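Section 3. Setting Up Your Cerine Room Air Monitor

Before you start

Read this section through once before you unpack the base. Set-up takes up to 44 minutes, and most of that is the sensor warming up on its own. You will need a Phillips screwdriver, a pencil, a soft dry cloth and the password for your wireless network.

Check that the box contains the monitor, the wall plate, the power adapter, the USB cable, a bag of screws and anchors, and the quick start card. If anything is missing, contact Drikcombe customer support before going further. Keep the box until set-up is finished, as the serial number on the side panel is needed for registration.

CAUTION: Use only the power adapter supplied. Phone chargers may fit the socket but can cause the monitor to restart without warning.

3.1 Choosing a location

The monitor measures carbon dioxide, temperature, humidity and fine dust. All four readings depend on where it is placed, and temperature is the one most easily thrown off.

Place the monitor on an inside wall or on a shelf, between 3 and 5 feet from the floor. Keep it at least 2 feet from doors, windows that open, heaters and supply vents. Do not place it above a printer, a kettle or a coffee maker. Leave the slots on both sides clear.

In large rooms such as lobbies, open offices and reception areas, one monitor covers up to 32 feet in each direction. If the room is longer than that, fit a second monitor and link the two as described in Section 5.
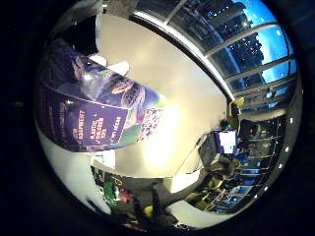

Ceiling height matters less than air movement. Stand where you plan to mount the monitor and hold up a strip of tissue paper. If it moves steadily in one direction, you are in the path of a vent and should try another spot. A slight flutter when someone walks by is fine.

Rooms with a lot of glass need extra care. Sunlight falling on the case raises the temperature reading even when the room itself is cool. Check the spot in the morning and again in the late afternoon. If the sun reaches it at either time, move the monitor to a shaded wall. At night the glass may be much colder than the rest of the room, so a monitor close to it will read low.

3.2 Fitting the wall plate

1. Hold the plate against the wall with the arrow pointing up.
2. Mark both screw holes with a pencil.
3. Drill the holes and push in the anchors. On wood, leave the anchors out and drive the screws in directly.
4. Screw the plate to the wall. Stop when it no longer moves. Overtightening bends the plate, and the monitor will not click into place.
5. Plug the cable into the monitor, then slide the monitor down onto the plate until it clicks.

NOTE: If you are using the monitor on a shelf, skip these steps and unfold the stand at the back.

WARNING: Check for hidden wiring and pipes before drilling.

3.3 Powering on

1. Connect the cable to the adapter and plug the adapter into an outlet that is not controlled by a light switch.
2. The front light turns amber. Leave the monitor alone until the light turns white.
3. Press the top button once. The screen shows the room temperature first, then the other readings in turn.

Dust readings are often high for the first hour, especially if you have been drilling — let the room settle before you rely on them. Do not wipe the side slots with a damp cloth. Use the dry cloth only.

3.4 Connecting to the network

1. Install the Adebisi app on your phone and create an account.
2. Hold the top button until the light blinks blue.
3. In the app, tap Add Monitor and pick your network from the list.
4. Enter the password and tap Join. The light stops blinking once the monitor is connected.
5. Give the monitor a name that says where it is, such as Front Desk or East Hall. Names can be changed later.

If the light goes back to amber, the password was not accepted. Repeat from step 2. Guest networks that open a sign-in page will not work with this model.

3.5 First calibration

Calibration sets the carbon dioxide sensor to fresh outdoor air. Do it once during set-up and again each August, or whenever the app asks for it. For an office, Saturday is a good choice, with the building empty and the air close to outdoor levels.

1. Air the room out fully.
2. In the app, open Settings and tap Calibrate.
3. Leave the room and close the door. Do not breathe on or handle the monitor while the light is green.
4. When the app shows Done, write the date on the label behind the stand.

If calibration fails twice, unplug the monitor overnight and try again the next day. For fault codes, see Section 7.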